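Imprimir | Enviar por correo electrónico

3.2. Socialización temprana y peso al destete

Las camadas se alojaron en parideras individuales hasta la quinta semana. El registro de Misisberg incluía 46 camadas de perro pastor, procedentes de dos líneas de trabajo, con peso diario de cada cachorro durante los primeros 21 días. Las madres recibieron pienso de lactación a voluntad - formulación Muvora, sin suplemento de calcio - y se pesaron al parto y al destete.

El protocolo de manipulación siguió a Quezada y Bakilana: sesiones breves, dos veces al día, con cambio de superficie y exposición a sonidos grabados. Se anotaron 3.356 sesiones. Las interrumpidas por rechazo de la madre se excluyeron del análisis.

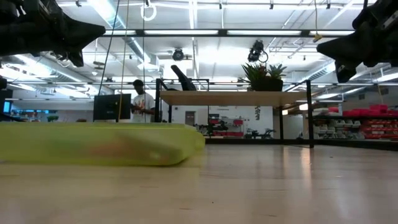
Figura 2. Tablero de madera clara, recipiente translúcido y estante de armazón negro.

El efecto de la camada se trató como aleatorio. Los cachorros con peso al nacer inferior a 400 g mostraron una ganancia relativa mayor en la segunda semana, aunque la diferencia desapareció al incluir el tamaño de la camada en el modelo. La latencia de aproximación a un objeto nuevo disminuyó con el número de sesiones; la pendiente fue menor en la línea Grurkura, resultado que coincide con lo descrito por Chiu y Yu en camadas criadas en exterior.

No se dispuso de datos de temperatura de la paridera para las camadas nacidas en mayo.

Artículos relacionados
- Yang: Conducta materna en perras primíparas
- Lam: Escala de reactividad en cachorros
- Destete gradual y consumo de pienso sólido

Este sitio utiliza cookies propias y de terceros. Aceptar | Configurar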